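Category: Equipment & Planning / Site Visits

Site visit: Udcombe packing hall and test benches

Feb 23, 2022

We went to Udcombe to settle one line in next year's equipment budget. The line reads "bagging, bakery, automated" and has carried a placeholder amount through two planning rounds. Clalterach runs a demonstration hall there with a row of small test benches along the back, and it takes visitors by appointment. Our appointment was for the full morning.

The hall is a single-story building behind the freight yard. Parking is on the east side, and the sign for deliveries should be ignored. Safety shoes are required past the front office, and hairnets past the second door.

The first hour went to the conveyor line, which we had already seen on paper. It is a conventional flow wrapper fed by a pick-and-place unit from Kushnir. It does one product shape well and needs a changeover kit for each additional one. For a plant with long runs of identical rolls it is the obvious purchase. Our retail packing room has short runs of mixed pieces, and most of them leave in paper bags with a folded top. The flow wrapper does not produce that pack, so it would replace a task we do not have much of.

The test benches were more useful. Each one is set up with a single arm and a two-finger gripper, and each is given one handling job with ordinary retail goods. The bench we had asked for was the paper bag bench. Paper bags are a poor fit for most automation: they crease, the mouth closes, and the wall gives little for a gripper to hold. We wanted to see where the fingers take the bag and what that does to the opening.
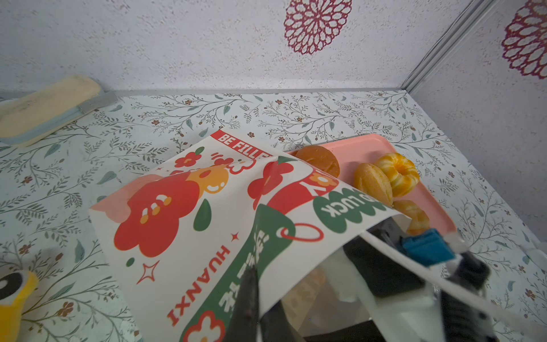
Bag bench: gripper on the lower edge of a printed paper bag, mouth open, pastries on the tray behind.

The goods on the bench matter for our purposes. A round flat pastry, an oval bun and a twisted ring have nothing in common as far as a gripper is concerned, and a glossy surface behaves differently from a floury one. A supplier who tests only with one kind of roll is telling us very little. We would want our own assortment on the bench before signing, including the seeded items, which shed.

Printed bags raise a second question. Ours are printed on all sides, with seasonal artwork that changes several times a year. If the vision software has to be retaught for each design, that is a recurring labor cost and belongs in the operating budget. Clalterach's position is that the software looks for the rim of the bag and ignores the print. We asked for that in writing, along with the list of bag stocks it has been checked against. Both are to come with the quotation.

Notes for the budget sheet

The quotation will be split into arm, gripper, controller and integration. Integration is the part that moves. Clalterach would not give a fixed figure for it without a survey of our room, and we think that is fair. The survey fee is 800 dollars and is credited against an order.

Gripper fingers are a consumable. The pads are sold in sets, and the recommended interval is 2000 operating hours. On our present shift pattern we should carry two sets in stores and budget for a third.

Floor space is tighter than the brochure suggests. The bench needs a clear zone on the operator side, plus access to the controller from the rear. Our bay 4 would take it only if the label cabinet is moved, and the cost of moving the cabinet should go on the same line.

Power and network are straightforward. Compressed air is not needed for this gripper, which removes one item from the sheet – the drop we had penciled in for the north wall can be deleted.

Software is licensed per cell through Idik, with a yearly renewal. The first year is included. Renewal was left out of our earlier placeholder and has to be added for every year of the depreciation period.

Lead time is about 20 weeks from order. With a decision in June, the cell would not be in the room before the fall, and training would fall in our busiest stretch. Either the decision moves up or the installation moves to the following year. We lean toward the second.

Open points

Cleaning. The gripper housing can be wiped down, but we did not get a clear answer on sugar and glaze in the finger joints. A cover is offered as an option under part number 1051. Price to follow.

Bag supply. Someone or something has to present an open bag. A separate opener is available and was not part of the bench we visited. It should be quoted separately so the two can be compared.

Our recommendation is to keep the placeholder in the budget, add the survey fee to the current year, and hold the purchase until we have seen a trial with our own bags.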